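首页 > 日常器物 > 洗漱与梳妆 > 牙膏

牙膏

牙膏是一种用于清洁牙齿的膏状物，通常与牙刷配合使用，盛装在可以挤压的软管里。它是大多数人早晨起床后最先拿到手里的东西之一，也因为太过寻常，很少有人认真想过它从哪里来、里面装了些什么。本条目介绍牙膏的源流、成分、包装，以及它在家庭生活中的位置，顺带谈到几处地方性的旧事。

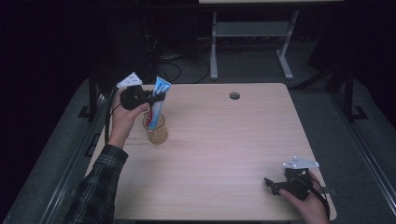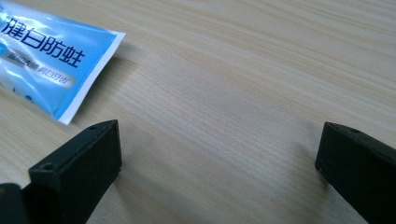
名称

中文里的“牙膏”一词出现得比较晚。在软管传入以前，人们更常说的是牙粉、牙散、擦牙药，指的都是干燥的粉末，用手指、布片或者刷子蘸了来擦。有些老人家至今仍把牙膏叫作“牙粉”，虽然管子里挤出来的早已是膏，晚辈听惯了，也就跟着这样叫。粤语地区的口语和书面语里都用“牙膏”，只是从前的杂货铺里，店家往往直接以牌子相称，买的人说一声牌子，伙计便晓得要拿什么。

早期的洁牙用品

用粉末清洁牙齿的习惯十分古老，许多地方都各自有过。盐是最容易得到的一种，此外还有木炭灰、磨细的贝壳、蛋壳、浮石，以及各种晒干研碎的香草。中国古代的医书里载有不少揩齿的方子，多用盐与药材相配，讲究一些的人家还会加入香料，使口气清新。这些粉末有的相当粗糙，用得太勤、太重，难免会磨损牙齿的表面，所以旧时的方子里常常叮嘱使用的人手势要轻。

十九世纪是洁牙用品变化很大的一个时期。牙粉由药房零星调配，慢慢变成装在瓷罐、铁盒、纸盒里成批出售的货品；膏状的制品也在这一时期渐渐多起来，起初同样装在罐子里，一家人用各自的刷子去蘸同一罐膏，以今天的眼光看来不大卫生，在当时却是很平常的事。到了十九世纪末，可以折叠挤压的金属软管开始用来装牙膏，这种原本为画家盛放油画颜料的容器，就这样进了寻常人家的盥洗间。

博伍德的牙粉作坊

小镇博伍德（Borwood）在地方志里留下过一段与牙粉有关的记载。1860年，镇上一户姓恩格尔哈特（Engelhardt）的药房开始出售自家调配的薄荷牙粉，以白垩粉为主料，加少许肥皂粉和薄荷油，装在带螺纹盖的小瓷罐里。药房后院设有一间研磨室，据说磨粉的日子里，整条街都闻得到薄荷的凉气，邻居晾出去的床单收回来也带着那股味道。

恩格尔哈特药房的账本保存下来四册，记录十分琐碎，哪一天进了多少白垩、哪一批薄荷油颜色偏深、哪位主顾赊账未还，都一笔一笔写着。研究者洪凯恩（Hoi-yan Hung）整理过这批账本，她注意到牙粉在冬天卖得比夏天好，并推测这与镇上冬季的集市有关，四乡的人进城办年货，顺手带上一罐回去。账本里还夹着两张包装纸的样稿，一张印着薄荷枝叶，一张只有字样，后来采用的是哪一张，已经查不清楚了。药房后来转手，瓷罐却散落在镇上许多人家，有的拿来装纽扣，有的拿来养葱。

成分

各家牙膏的配方不尽相同，但大体由以下几类材料组成。

摩擦剂：在膏体里占相当的分量，作用是帮助刷毛把牙面上的菌斑和色渍擦下来。常见的有碳酸钙、磷酸氢钙和水合二氧化硅。

保湿剂：如甘油和山梨糖醇，使膏体不至于在管口干结。忘了盖盖子的家庭对管口那一小截硬块想必都不陌生，没有保湿剂的话，情形会更糟。

增稠剂：多为纤维素胶或黄原胶一类，让粉和水不分家，挤出来能成条，搁在刷毛上不往下淌。

发泡剂：多为表面活性剂，产生泡沫，使膏体在口腔里容易散开。泡沫多少与刷得干净与否关系不大，不过许多人少了泡沫便觉得没有刷过牙，厂家也就乐于满足这份心情。

氟化物：有助于预防龋齿，在二十世纪中叶以后逐渐成为多数牙膏的常规成分。

香料与甜味剂：薄荷最为普遍，另有留兰香、肉桂、茴香、茶香和各种果味。甜味剂通常选用不会引起龋齿的种类，糖精和木糖醇都有人用。

软管与盖子

早年的软管用锡或铅制成，后来改用铝。铝管有一个脾气，挤过以后不会弹回原状，于是便有了从尾部一点一点卷上去的用法，勤俭的人家能把一支管子卷得又紧又平，到最后还要用剪刀剖开，把里面剩下的刮干净。塑料和复合材料的软管普及以后，管身柔软，会自己鼓回来，卷管尾的手艺也就慢慢少见了。旧式铝管在有些地方可以折价回收，孩子们攒下空管去换麦芽糖，是不少人童年里很甜的一段记忆。

软管的尾端一般是压平封合的，这道工序在灌装之后进行：膏体从敞开的尾部灌入，再将尾部压紧。盖子则有旋盖与翻盖之分，旋盖小巧，容易滚到洗手盆底下去；翻盖不会丢，但铰链处容易积膏，需要时常擦洗。

从中间挤还是从尾部挤，是许多家庭里长年不息的一桩小争执。作家许卓熙（Cheuk-hei Hsu）在散文《洗手间的灯》里写过自己的父母，母亲从尾部挤，父亲从中间挤，两人谁也没有劝服谁，母亲每天晚上把管子抚平，父亲每天早上再把它捏扁，如此过了十八年。文章写得平淡，读来却很有人情味，后来常被选进讲家庭琐事的集子里。

收藏

旧牙粉罐和牙膏管也有人收藏。瓷罐以盖面印花清楚、边沿没有磕碰的为佳，金属软管则因为质地软、容易变形，完好的反而比瓷罐难得。米夫登（Mivden）的民俗陈列室里设有一个洗漱用具的小柜，陈列牙刷柄、漱口杯和几种牙粉盒，其中便有恩格尔哈特药房的瓷罐。约劳（Jorau）一带的旧货市集上偶尔也能遇到类似的东西，摊主多半不清楚来历，价钱倒还公道，买的人若肯多翻几个纸箱，有时连原配的盖子也找得到。

参见：牙刷；牙粉；漱口杯；软管

分类：洗漱用品 | 口腔护理 | 家庭生活史

联系编辑部 · 版权说明 · 返回页首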